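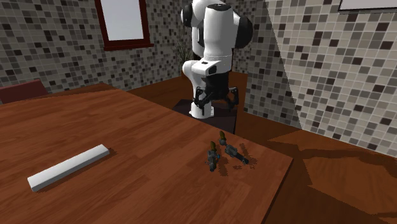
**Mametti Hardwax Oil, satin, 49 dollars a can**

Let's start with what the can says: "one coat, lifetime protection." We sell it, and we don't believe that line. Two coats is the minimum on a table people eat at, and you should expect to freshen it up after a few years. If that sounds like too much work, buy a polyurethane varnish and be done with it.

We stock it anyway, as it does a decent job at a fair price and a scratch can be fixed without stripping the whole top. Varnish can't do that. Once varnish chips you are sanding.

**Coverage**

The label claims 110 square feet per can. On smooth, closed-grain wood, with a thin coat, we can see how they got there. On oak or anything thirsty, plan on around 80 for the first coat. The second goes further.

**Drying**

Dry to the touch overnight in a warm room. The maker says you can use the table the next day. Please don't. Give it 5 days before plates and a full two weeks before you put a cloth over it. We had a can returned in February by a customer in Stedside who had worked in an unheated garage, and the finish was still tacky after a week. It would have been with any oil.

**What it resists**

- Water: fine if wiped up the same evening
- Coffee and red wine: fine for an hour or so, after that you may get a ring
- Hot pans: no, whatever the brochure says
- Nail polish remover: no

**"Natural"**

You'll see this word on the front of the can. It has plant oils and wax in it, and it also has a solvent and a drier. Open a window. Lay used rags out flat outside to dry, or put them in a metal bucket of water - a wadded oily rag can catch fire by itself, and that goes for every oil finish we carry.

**Compared with Blöndal Floor & Table**

Blöndal costs more and smells less. Kaj Hafþórsson in our Prerkthorpe shop did 4 test boards of each and left them on the lunch counter all winter. He thinks Blöndal held up slightly better to water. I looked at the same boards and couldn't pick them apart, so I'd spend the difference on good sandpaper.

**Colors**

Clear only for now. The tinted range was blotchy on maple when we tried it and we sent it back. Clear will still darken the wood, and warm it a shade. Wipe a patch with mineral spirits first and you'll get a fair idea of how it will look.

Unopened cans can be returned with a receipt. Opened ones can't, so test the underside first.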